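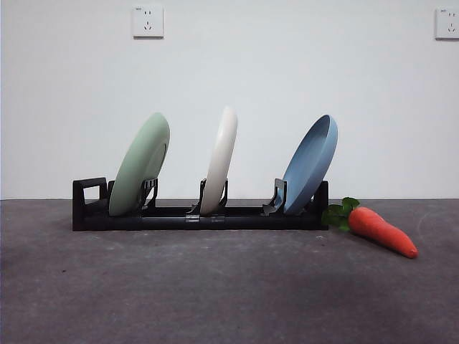
Re: plate rack episodes, what counts as a good one?

On 22nd March, Helmut Grube wrote:

> Hi all, I'm putting together the next round of plate rack
> demos for Vidinport and I keep arguing with myself. Do I
> start every episode from the same layout or shuffle it?
> And do we throw out the ones where the operator fumbles
> and has to go back? I have 1416 episodes from October that
> I'd hate to redo.
> Helmut

Hi Helmut,

Please don't redo October! Keep all 1416 and add to them. I'd shuffle, and I'd shuffle more than feels sensible. Our first batch for Tessier always had the plates going in from the left, same order of colors every time, and the policy learned the order beautifully and fell apart the moment I swapped green and blue. (I spent two days blaming the learning rate.) Now I change the starting layout every 8 episodes and write the change in the notes file before I touch anything, or I forget.

It's worth having some episodes with all three plates standing in the rack and the carrot out on the table, and others with a plate still on the table and something sitting on it. Those second ones are harder to teleoperate and I always want to skip them, which is probably a sign that we need them.

About wrist views: check them before you start a session, please. I like the fingers closed at the start, tips low in the picture, with a good piece of the rack in sight. If all you can see is tabletop, back the arm up a bit and begin again. 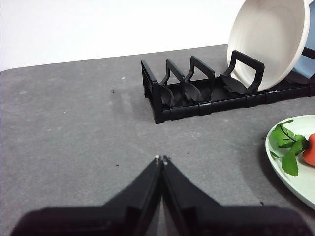

Annick Brunet
Demonstration lead, Skotgate group, Nitadville

The wrist view gets a bit of rack, a bit of plate and plenty of gray table, so I never train on it alone. Pair it with the fixed view and keep the timestamps honest. We had 4 sessions where the two streams had drifted apart and I only noticed when I played them side by side.

As for fumbles, I keep them if the operator recovers and finishes the job. A slipped plate that gets picked up again is useful to us. If somebody stops halfway to answer the phone, bin it. I tag the recoveries so you can leave them out later if you disagree with me, and I suspect you will!

Can you send me your notes template? Mine has grown a column for everything and half of them are blank.

Annick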